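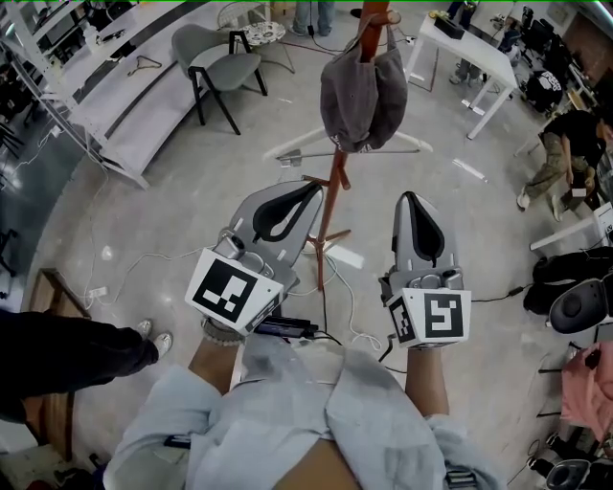
Home Stories Poems Archive Submit

The Coat Rack

7 min read

The coat rack came with the room. When I signed the paper for the shop in Podenent, the owner walked with me from wall to wall and said what he would take and what he would leave. He took the mirror and the good lamp. He put his hand on the coat rack, thought for a moment, and left it.

It was made of wood, reddish brown, with feet that spread wide like the feet of an old dog. I did not want it. I had come to Podenent to repair radios, and a person who repairs radios does not receive many coats. But it was heavy and the stairs were narrow, so it stayed beside the door, and for the first month I used it for my own jacket and for a bag of onions.

The first cap arrived in May. A man brought me a Wikon radio, the kind with the wide dial, and he said it had been silent since his wife moved to her sister. He hung his cap on the rack without asking, as people do in a house they know. We spoke for a long time about the radio and for a short time about the sister. Then he paid me 300 in advance, shook my hand and went out with no cap on his head.

I ran after him, but the street was already empty. I told myself that he would come back for the radio, and then he would take both.

The Wikon was not difficult. There was a tired wire behind the dial and some dust. By four in the afternoon it was playing a program about bees, and I left it on while I worked on other things. He did not come that week. He did not come the week after. The cap stayed on its branch, and I began to greet it in the morning, which I would not have told to my mother.

My mother had strong opinions about hats. A hat on a bed brought illness. A hat on a table brought a quarrel. A hat on a hook was correct, but only if the owner was in the house, and if the owner was away, you had to turn it once a day so that it would not forget his head. I am an educated person and I do not believe this. I turned the cap every evening before I locked the door.

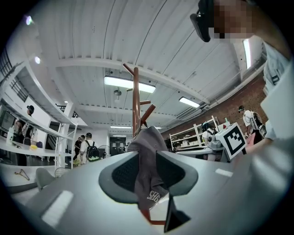

In the third week I noticed that customers were looking at it. They asked whose it was. When I said I did not know, they looked at the rack with more respect, and some of them hung something too. A woman from the bakery left a scarf. A boy left a school jacket, and his grandmother came to shout at me, and then she forgot her umbrella. I bought hangers from the Yadav store at the corner, where they sell them in packets of 16, and I had to pay 500 for two packets and a brush, which I thought was too much. The seller said that everybody was buying hangers now.

I did not repair fewer radios in that time. I repaired more. People who came for their umbrella remembered that they had something broken at home. They stood near the rack and talked with each other, and I listened with my back to them, holding the iron over some small part and letting it get cold.

Then one evening the telephone rang. It was the man with the Wikon. He was calling from Redum, from the house of his wife's sister, and I could hear plates behind him and a woman laughing.

"Is it working?" he asked.

"It is working very well," I said. "I have listened to it every day. I hope you don't mind."

"What did you hear?"

I told him about the bees. I told him about the weather in the north and a concert where somebody coughed through the whole slow part. He repeated each thing away from the telephone, to the room, and the room answered him.

"Keep it," he said at the end. "There is a radio here already. She doesn't like two."

"And your cap?"

He was quiet for so long that I thought the line was broken.

"I wondered where that was," he said. "Is it in your way?"

I looked across the shop. The scarf was there, and the umbrella, and the jacket of the boy, who now came by bus number 17 and visited it sometimes.

"No," I said. "It is not in my way."

He said he would perhaps come in the autumn, when the road was better. I said the shop was open until six. After that I put down the telephone, turned the cap a little to the left, and switched off the lamp.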